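The Long Way Back to Work

The first thing Elisa Fontana asks a new client to do is bring the saddle. The second is to bring video of the horse walking away from the camera on a hard surface, in both directions. Most people remember the saddle.

Fontana runs the rehabilitation side of Drerkau, a mixed equine practice with a covered arena, nine stalls and a water treadmill that was put in two winters ago. The horses that come to her have already been seen by a surgeon or a lameness vet. They have a diagnosis, usually a soft tissue injury in a front leg or trouble in the back, and they have an owner who wants to know when they can ride again.

"I don't give a date at the first visit," she says. "I give them the next ultrasound appointment. We look at the tendon and then we talk."

For a tendon injury the program starts with hand walking, five minutes at a time, twice a day. The walking goes up by five minutes a week if the leg stays cool and the horse stays sensible. Sensible is the harder part. A fit horse that has been shut in a stall for a month may spend those five minutes on its hind legs, and a single bad leap can undo the healing that the stall rest was meant to protect. Fontana is not shy about mild sedation in the early weeks, and she tells owners so before they sign anything.

Aaliyah Grewal's gelding, Griklow, arrived in December with a tear in the suspensory ligament of his left foreleg. He is a 16-hand bay who had been doing low-level eventing. Grewal had expected to have him home by spring.

"I had a calendar on the refrigerator with the shows marked," she says. "I took it down after the second scan. The hole was smaller but it was still a hole."

Griklow weighed a little over 1,100 pounds when he came in and needed to lose about 50 of them. Extra weight is a common problem in horses laid up with leg injuries. The grain often keeps coming out of habit, and the horse is no longer burning it. Drerkau took him off concentrates on the first day and fed him soaked grass hay in small-hole nets, with a ration balancer for vitamins and minerals.

The water treadmill came later. Water takes some of the load off the joints, and its drag makes the horse pick up its feet and use its belly muscles. Depth matters a good deal. At the fetlock, a horse tends to step over the water. At the stifle it pushes through, and some horses hollow their backs to do it, so for a sore back deep water can be the wrong choice. Zhuoran Fu, the technician who runs most of the sessions, stands at the shoulder with one hand on the control panel and changes the depth an inch or so at a time.

Not every vet is convinced that a treadmill earns its price. Wellington Bezerra, a surgeon who refers cases to Drerkau and to two other barns, says the careful daily handling may do as much good as the machine. "If a client can't afford it, I don't tell them their horse is going to do badly," he says. "I tell them to buy a stopwatch and some good boots and walk."

Home programs do work, but they ask a lot of the owner. Hiu-tung Yang brought her mare Paracha back from a similar injury in her own pasture barn, with no treadmill and a full-time job. She walked before work and again after supper, through most of a winter, and kept a notebook of minutes, leg temperature and mood. By the end it had 267 entries.

"There were two weeks when I just wrote 'fine' every day," Yang says. "She was fine. I was tired."
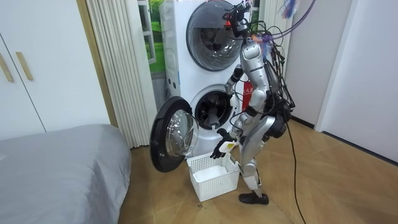
Bandaging is where Yang says she made most of her mistakes. She wrapped too tightly at first and left a pressure mark behind the knee. Her vet had her practice on the sound leg until the tension was even from top to bottom, over padding thick enough to spread the pressure. Standing wraps should come off at least once a day so the leg can be looked at and felt, and dirty or damp padding should not go back on.

Griklow went home on a Thursday, walking under saddle for 20 minutes and trotting for two. Grewal has a sheet taped inside the tack room door that adds a little trot each week, with a scan before any canter work. She has not put the show calendar back up. Her trainer has offered her a school horse named Narkura for lessons in the meantime, and she rides him on weekends, after Griklow's walk is done and his legs are checked.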